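1/ Prokau's regional bank regulator wants lenders to report how much they have riding on power-hungry factories. The draft rule came out in June.
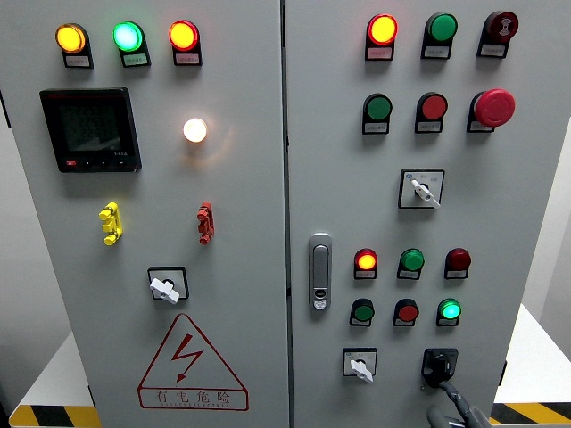

2/ It covers 45 banks. Each would list its loans to plants by energy use – with a power meter like the one on the left door as the source, no estimates.

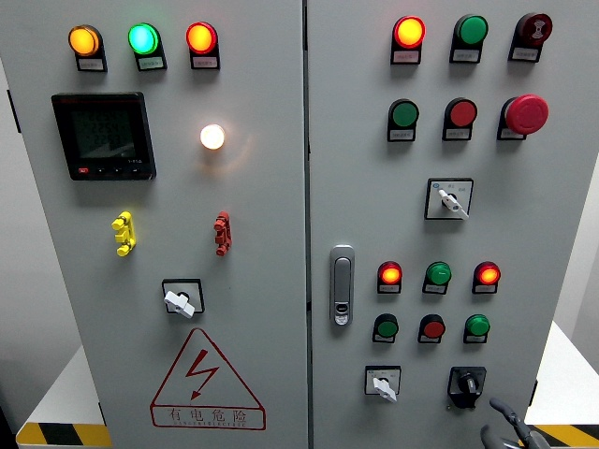
Smaller lenders want 19 months to comply.
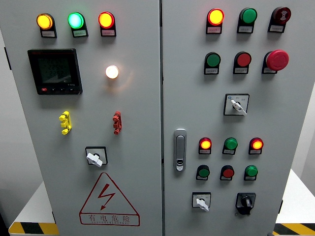

3/ Catriona Nisbet of Mansour backs the rule but calls that too long.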